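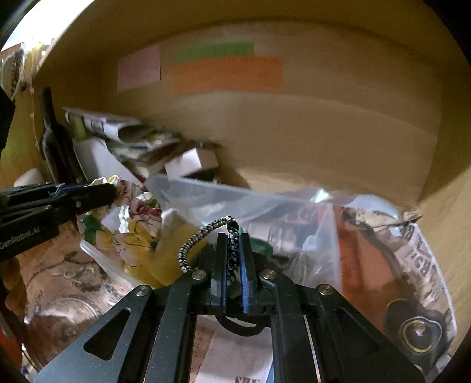 Community > News > Swap and Reuse

Eltau's Big Swap Is Back, and It Has a Bigger Hall

01/09/2020 | By the Elliten Local News Desk

We use cookies to remember your settings. By staying on this page you agree to their use.

If you have a drawer full of chargers that fit nothing you own, good news! The Eltau household swap returns in October, and this year it moves out of the old library annex and into the market hall on Londoño Street, with its high ceiling and wide doors at both ends.

The idea hasn't changed. Bring what you no longer use, take home what you will. No money changes hands and there's no limit on how much you carry away, though you do have to get it home yourself (last year one family left with a full set of dining chairs and made two very cheerful trips on the bus).

There will be 40 tables, up from 25 at the annex, and they'll be grouped by kind: kitchen things, books and games, tools, garden, craft supplies, and the ever-popular odds and ends section, where cords, straps, picture hooks and single candlesticks wait for the right person to come along. It's the best part of the whole event if you like to rummage. Get there early.

The last swap drew 167 households, and more than 1,000 items found new homes. What was left went to the Arkeck reuse store, which sorted through all of it and sent the worn-out metal and cable for recycling. The store will be collecting again this time, so there's no need to take your leftovers back home.

New this year is a repair corner. Bring a lamp, a toaster or a pair of pants with a bad zipper and someone will take a look at it with you - you'll be asked to sit down and help, so expect to learn something. Sewing machines and basic hand tools are provided. Please don't bring microwaves or anything that runs on gas.

Drop-off opens at 7 in the morning at the rear doors, and the swap itself runs from 10 until 3. Items should be clean and in one piece. Mattresses, car seats, paint and opened cosmetics can't be accepted. Small things are easiest to handle in an open box, and boxes are welcome too, as they always run out before lunch.

Entrances will be one-way, face coverings are required, and the number of people inside at any time will be kept low, so there may be a line. The bakery next door has promised to keep the coffee going.

The exact October date will be posted on the market hall door and on this page.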